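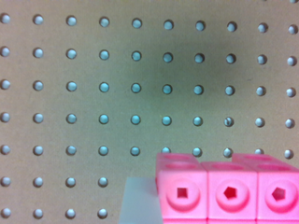
What is a field guide for?

A field guide is a book that helps you put a name to a plant or animal while you are still looking at it. It leaves out most of what is known about each species and keeps the parts you can check from where you are standing.

Chapter 11: Choosing and Using a Field Guide
By Celeste Caldeira
February
5 min read | 122 shares

Most people buy their first field guide before they know what they need from it. They pick the one with the most species, or the one with the best cover, and find later that it doesn't suit the place they visit or the way they look at things. This chapter deals with how guides are put together, how to tell whether one will be useful to you, and how to look something up before it flies off.

The examples come from two places you have already met in this book: the reedbeds at Oltwood and the island of Plukell. Oltwood has a long bird list and a short list of reptiles. Plukell has few birds that stay all year, but many insects, and the insects are where beginners get stuck.
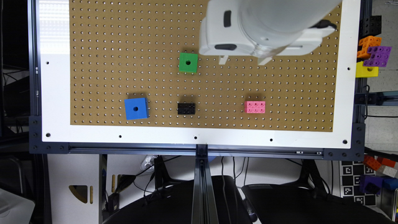
Photo: C. Caldeira

Coverage

The first thing to check is what the guide covers. The title may say "wildlife", but a single pocket book can't deal with every group equally. The Royer guide to Plukell has 332 pages and describes 300 species. More than half of its pages go to birds and flowering plants. Moths get a short section at the back, with only the large and brightly marked ones shown. None of this is a fault, provided you know it when you buy the book. If you can't find a small brown moth in it, you have learned very little about whether that moth lives on the island.

Look next at the area. A guide to a whole continent will show you many species that you will never meet near home, and each of them is a chance to go wrong. A local guide is safer for a beginner. Its weak point is the rare visitor, which may be missing altogether.

Check the edition as well. Names change as groups of species are split or joined, and two guides on the same shelf may use different names for the same bird. Where they differ, write down the scientific name and the title of the guide you took it from.

Order

Guides arrange their species in one of two main ways. Some follow family relationships, so that all the ducks are together and all the finches are together. Others sort by something you can see at once, such as flower colour. The second kind is quicker on your first day. The first kind is better after a few months, when you can already tell that a bird is a finch and only want to know which one.

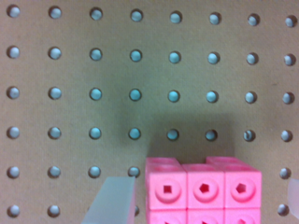

Drawings and photographs

A drawing can show a typical animal in a clear pose, with similar species side by side and at the same scale. A photograph shows one real animal in one kind of light, and its colours may be altered by shade, wear or age. Many readers still find photographs easier to trust. The Brumix pocket series uses both, with a photograph for each species and small drawings of the wing or leaf beside it.

Whichever you use, read the text as well as looking at the picture. Size, season and habitat will often rule out a species that looks right on the page.

Before you go on to the first exercise, take any field guide you own and read its introduction from start to finish. Note the area covered, the groups left out and the meaning of each symbol on the maps.

3 comments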